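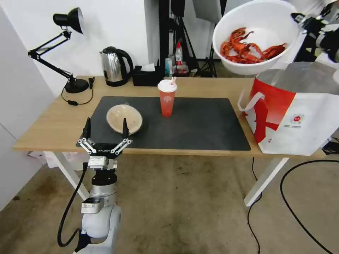
Crayfish over the desk tonight. White basin, black mat, and the first of the season for us.

**1/** The order was for 8 pounds, cooked, from the counter at Zavside. The kitchen at the Lodhi place is still torn up until June, so the desk is where we eat. Oak-colored top, white metal legs, sturdy enough for a full basin.

**2/** The black mat stays on for dinner. It covers most of the desk, and I would much sooner wipe a mat than get orange oil out of the top. Dish soap, warm water, wipe twice, dry it standing up against the wall.

**3/** The beige bowl on the left is for shells. It is too shallow for the job. A batch like this fills it several times over, so keep a trash bag by your foot and empty it as you go.

**4/** Basin notes, for those who asked last time: plain white plastic, wide, no lid. Get one bigger than you think you need. You want to be able to toss the crayfish in the sauce without losing any over the side.

**5/** If they arrive lukewarm, 200 degrees in the oven for a few minutes in a covered metal pan. Not in the plastic basin. No oven here right now, so we eat fast.

**6/** The kettle lives at the back of the desk next to the tissues. I use it for tea after, and for a bowl of warm water with lemon slices for hands. Tissues alone only move the grease from one finger to the next.

**7/** Drinks need a lid and a straw. Red cup, white lid, pink-and-white straw. You can drink with your hands covered in sauce and only touch the outside of the cup.

**8/** Move the lamp before you start if its cord runs where you plan to put things. Mine curls across the desktop at the back corner and I have caught a sleeve on it before – not with crayfish out, luckily.

**9/** Cost, since it always comes up: I put 96 dollars aside for the month's takeout and this used a good part of it. Lakgate is cheaper but they sell them small and the sauce is mostly salt.

**10/** The Drullar place does a garlic version that people keep recommending. I will try it next and add to this thread. Mild only, please – the spicy one last year put me off for weeks.

**11/** Leftovers: peel them the same night, tails in a box, in the fridge. Good the next day with noodles and a little of the sauce. Shells go straight out to the bin, bag tied.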